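Setting Up and Looking After the Two-Jaw Gripper on the Lorent Cell
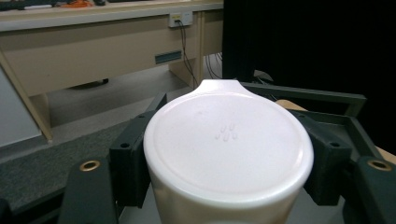 Madhu Grewal
Cell technician, Terora
July 2022

I love working on this gripper. It's simple, it's tough, and once you've set it up a couple of times you can do the whole job before your coffee gets cold! These are the steps I use on our Lorent cell, with a few fixes from Guoqing Lu, who did the first one.

You'll need a hex key set, a lint-free cloth, a flashlight and a round plastic container to practice on. I like a plain white one with a flat base, because black jaws against white plastic make a crooked grip really easy to spot.

1. Put the cell in manual and lock it out before your hands go anywhere near the jaws.

2. Wipe both jaw faces. Get into the angled surfaces too (dust loves to sit there), and check the screw holes for packed dirt.

3. Look over the brass bushings, one on each arm. Push each arm gently side to side. A tiny bit of give is fine on ours, but if you hear a click, stop and swap the bushing. Don't oil it and hope!

4. Clear the lockout, stay in manual and set the speed to 15 percent. Open the jaws all the way.

5. Hold the container upside down between the jaws with a stand, never with your fingers, and close slowly. Both jaws should touch the wall at the same moment. If one gets there first, open up, lock out again, loosen that jaw, nudge it and retighten.

6. Check the grip from the base end. The container should sit square, with the same amount of jaw on each side. Shine the flashlight along the wall and look for dents. Our force setting for this container is 51. At 82 we crushed one flat, and it was loud.

7. Run 90 open and close cycles with the container in place, then look at it again. If it has crept around or tipped, go back to step 5.

Write the force setting and any bushing swap in the cell log. Annatjie Sithole keeps the spare bushings in the Hodum cabinet, second drawer, and she'd like the old ones back in the bag with the date on it.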